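Staying at Konholm: frequently asked questions

These answers cover the furnished flats let by Griltora at Konholm, for stays of any length. If you are a long-term tenant, your tenancy agreement comes first wherever it says something different.

When can I get into the flat?

Check-in is from 4 pm. If you arrive earlier you can leave bags in the locked room behind reception, but we can't give you access to the flat itself until it has been cleaned and checked.

How do I get in?

The street door and the flat doors use Zokix keypads. Your code is sent by text message on the morning you arrive and works for both doors. Press the star key, enter the code, then press star again. If the light goes red three times the keypad locks for 15 minutes. Wait until it clears before you try again, or ring the office.

I haven't had my code.

Check that the mobile number on your booking is right, including the country code. This is the usual cause. We can resend the code to a different number if you can give us the booking reference.

Is there parking?

There are spaces in the yard but they can't be reserved. The height limit at the gate rules out most vans. Street parking outside is for permit holders during the day and free in the evening.

Can I get there by bus?

Yes. The 46 stops opposite the main entrance. The last one back from the town centre leaves before midnight, and there is no night service.

How often is the flat cleaned?

Stays of up to a week are cleaned before you arrive and after you go. On longer stays we clean once a week and change the bed linen and towels at the same time. You can ask for an extra clean for £40, booked through the office by noon the day before.

What does the weekly clean include?

Floors, kitchen surfaces, bathroom, bed linen, towels and bins. We don't wash up, move personal papers or tidy clothes. Anything left on the floor will be cleaned round.

Where do I put my rubbish?

Each flat has a kitchen bin and at least one small bin elsewhere. The small bins are for general waste such as tissues and food wrappers. Please don't put food scraps in them.

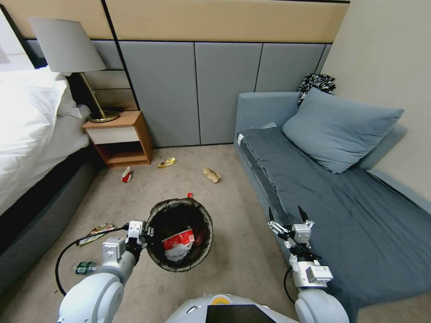

A black mesh bin with a snack bag in it.

When the kitchen bin is full, tie the bag and take it down to the bin store in the yard. The store is opened with your door code. Please don't leave bags in the corridor, even overnight.

What about recycling?

The bin store has separate containers for glass, for paper and card, and for cans and plastic bottles. The signs on the lids show what goes where. Empty and rinse bottles first. Flatten boxes if you can, as the card container fills up quickly.

Paper drinks cups are not taken with the paper and card here. They have a lining which has to be separated, and the local collection can't deal with it. Put them in general waste.

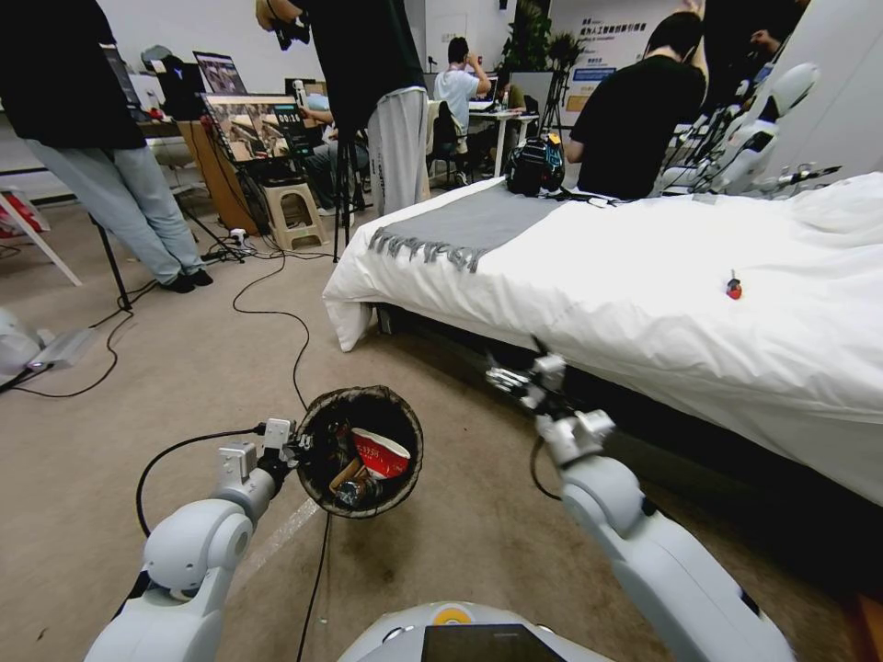 Batteries and light bulbs should be handed in at reception. We also take printer cartridges. Large items such as suitcases and broken pushchairs are not collected from the bin store, so ask the office before you leave one there.

Where are the spare bin bags?

Under the kitchen sink. If you run out, there are more in the cupboard next to the washing machines on the ground floor.

How do I do my laundry?

The machines on the ground floor are run by Fang and take cards only. Instructions are on the wall. A normal wash takes just under an hour. Please use the room between 7 am and 10 pm, as there are bedrooms above it.

The heating won't come on.

The heating is on a timer for the whole building and is off at night. If the radiators are cold during the day, check that the valve on the side is turned up, then ring the office. In February and other cold months we can lend you a small heater on request.

Can I bring a pet?

Dogs are allowed in the ground-floor flats by arrangement. Other pets are not.

What do I need to do before I leave?

Be out by 10 am, wash up, empty the fridge and take the kitchen rubbish down. You can leave the beds as they are. Your code stops working at 10 am, so take your bags out before then.

I've left something behind.

Ring or email with your flat number and a description. We keep lost property for a month and can post it on if you pay the postage.

Related pages
Booking terms and deposits
Konholm: flat sizes and floor plans
Using your Zokix keypad
Reporting a repair
Parking permits for longer stays
Contact Griltora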